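Tsai Rooms - Table Assistant, Packing and Clearing (part time)

Posted 30 Apr 2025
Reference: 592
Location: Gredlow office and client homes nearby
Reports to: Kazue Kudo, Home Services

About the job

Tsai Rooms packs, clears and resets furnished apartments between tenants. We work in living rooms, kitchens and home offices, mostly for owners who rent their places out by the season. The furniture stays where it is. What we handle is everything that ends up on top of it: cups, rolls of liner, cables, chargers, remote controls, paper, plastic sheeting, the contents of drawers that somebody emptied out and left.

We are looking for a table assistant to join one of our crews. Each apartment gets one table that is used as the sorting table for the whole visit. Items are brought to it, sorted, wrapped or bagged, and taken away again. The table assistant runs that table from the first item to the last wipe-down. It is steady work, done standing, and it suits a person who likes to finish one thing before picking up the next.

No experience in moving or cleaning is needed. We train everybody the same way, including people who have done this kind of work for other companies.

What you will do

Set up the sorting table and protect it if the surface marks easily.
Sort small household items by room and by owner's list.
Wrap cups, glasses and small dishes and pack them upright.
Fold plastic sheets and covers that can be used again, and bag the ones that can't.
Keep rolls of paper and liner together and put them back in the supply crate.
Coil cables, tie them, and label them with the device they belong to. If you don't know what a cable belongs to, it goes in the "ask" bag with a note.
Keep small electronics away from the cups and anything that has held liquid.
Fill in the Timano sheet for each apartment. This is our paper checklist, two sides, and it has to be signed before the crew leaves.
Wipe the table and put it back in the position shown on the sheet.

You will not be asked to carry furniture down stairs, work on a ladder or clean ovens. Those jobs belong to other people on the crew and are paid on a different scale.

What we need from you

You can stand for most of a shift and lift a packed crate from floor to table height with a second person helping.
You can read a handwritten list and ask when something on it is unclear.
You are careful with other people's belongings. Some of what we handle is worth very little and still matters to the owner.
You can work in a living room while the owner is at home. Some like to talk and some would prefer that you didn't.
You are able to get to the Gredlow office for the start of a shift. From there the crew van takes everyone to the apartment and brings them back.

It helps if you have worked in a stockroom, a hotel, a school kitchen or a mail room. A driver's license is useful but not required - if you have one and are willing to drive the van, say so in your application and we will talk about the extra pay.

Hours and pay

The position is 3 shifts a week. Shifts are set a month ahead and we try to keep them on the same days for each person. Swaps with another assistant are fine if Kazue knows the day before.

Pay starts at 510 dollars a week and goes to 520 once you have finished training and have been signed off on the Timano sheet. Travel time in the van is paid. Gloves, apron and tape gun are supplied. Please bring your own shoes, closed at the toe, with soles that don't mark floors.

Lunch is half an hour and is unpaid. Most crews eat in the van or outside. We don't eat in clients' rooms, even when invited, and we don't use their cups.

Training

Training is three paid shifts with an experienced assistant. The first is at our practice room in the Pedo building, where you will work through a table of mixed items at your own pace. The other two are in real apartments. After the third shift you will sit down with Fung-ping Chang, who runs the crews, and go over what went well and what you still want to practice. Folding the large sheets is the part that most new people ask to repeat.

How to apply

Send a short letter or email to Kazue Kudo at the Gredlow office with reference 592 in the subject line. Tell us which days you can work, whether you drive, and what kind of work you have done before, paid or unpaid. One page is enough. We do not need a photo or a formal resume. Please give a phone number and the best time to reach you.

If we think the job may suit you, Fung-ping will call and arrange a visit to the practice room. The visit takes an hour. You will be given a short list and a table to sort, and afterward there is time for your questions. We give everyone an answer within a week of the visit, yes or no.

Applications are read as they come in, and the ad will be taken down when the place is filled. If you applied to us before and were not taken on, you are welcome to try again - mention the earlier application so that we can find your letter.

If you need a stool, a lower table or a printed list in larger type, tell us in the application and it will be ready for your visit. 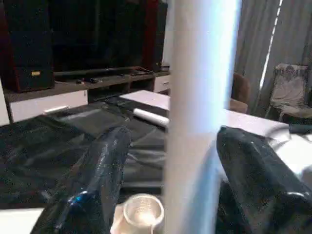
White table with black plastic sheet, a white roll and a small cup.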